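Module 8 : bonnes pratiques de saisie sur table
Responsable : Manuela Fontana, site de Vendmont

8.1 Préparation du poste
Plateau clair, mat, dégagé hors objets de l'exercice. Éclairage diffus. Le récipient et l'objet à saisir sont séparés par une zone libre.

8.2 Règles de mouvement
Vitesse réduite dès l'entrée dans la zone de travail. Approche finale sans rotation du poignet. Aucun passage au-dessus du bord du récipient avant fermeture complète de la pince. Toute reprise manuelle impose l'arrêt du cycle.

8.3 Consignation
Chaque essai reçoit un numéro, y compris les essais interrompus. Les vues du poignet floues sont conservées et signalées comme telles dans le registre Fakico. Le modèle de fiche figure en annexe 11.

Exercice : bol rose, macaron orange, plateau blanc.

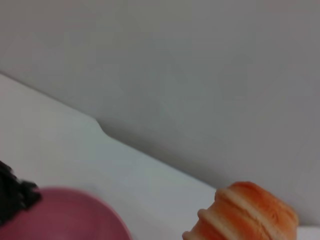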